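Ticket 1398
Subject: Cell 2 keeps stopping at the tray and the girls on packing are doing everything twice
Opened by: Frauke Reinholz, packing and prep, Vovia
Opened: June 1, 2019
Priority: you tell me, I put "high" and it switched itself back to "normal"
Status: waiting on vendor (Strobel)

What's going on

Hi all, me again! I'm keeping this as one long log so whoever picks it up doesn't have to ring me. The arm in cell 2 picks fine for a while, then it stops over the tray with "grip not confirmed" and waits for somebody to press Resume. On my last shift it did that 15 times. Every time, one of us walks over from packing, presses the button and walks back, and by then the belt on our side has backed up (and you can guess who clears the belt).

I know the plan was that the arm does the tray and we do the checking. I like that plan, my wrists like it a lot! But right now I'm checking, pressing Resume and doing the tray by hand when it sulks, so I've got three jobs where I used to have one.

Things I tried before opening this

Restarted the cell from the panel. Came back up, same message before the first break.

Wiped the finger pads with the stuff Bratutel sent us. Maybe a little better, maybe I just wanted it to be.

Swapped to the spare program, the one called Itico in the menu. Slower, and it stopped just the same.

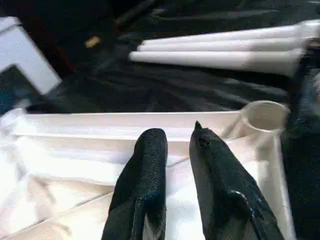 My own guess is that it's mixing things up by weight, or by feel, or whatever it goes by. When we did this by hand you'd know a cloth from a cup without looking, and you'd pinch one and cradle the other. The arm has one way of closing for everything, as far as I can tell from the settings page. And look at what's waiting in there for it, a crumpled white cloth on one side and a clear cup standing in the back corner, all in a white tray. I'd have trouble telling it "same grip, please" for those two myself. Could we get one setting for soft things and one for hard things, and could the operator switch between them without the supervisor code?

Reply from support (first line)

Thanks Frauke. Please set the grip confirm delay to 3 and run it again. Don't change the force. Let us know if the message text changes at all.

My update

Delay set to 3. The message is the same, word for word. It stops less, I'll give you that, but when it does stop it takes longer to admit it, so we stand there wondering. Leaving it at 3 for now.

Also, and I know this isn't really a ticket thing, could somebody please decide who owns the Resume button? The day shift thinks packing presses it and the evening shift thinks it's maintenance. I had two people come over at the same time and then nobody was on the belt. A line on the shift sheet would do it. We used to sort this stuff out by yelling across the table, but we're spread out more since the cell went in, and I miss the yelling a bit.

Reply from support

Passed to Strobel with your notes about soft and hard items. They ask for a view from the wrist camera, any position. The shift sheet question has gone to your supervisor.

My update

Wrist camera view is below. It's well up against something pale blue with a silver ring at the bottom end, so please tell me if that's too close to be any use and I'll get you another one.

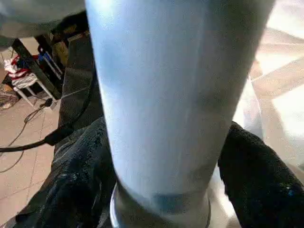 Still open

1. Separate grip settings for soft and hard items. With Strobel, no date yet.

2. Resume without the supervisor code. I'd take this one first if I got to choose!

3. Who presses the button, in writing, on the shift sheet.

4. Training. Only two of us have had the panel course and the rest learned from me, which means they've learned my bad habits too. If there's another course before December, please put the whole packing team down for it.

Please don't close this one automatically if I go quiet, I'm off for a few days and I'll run it again when I'm back.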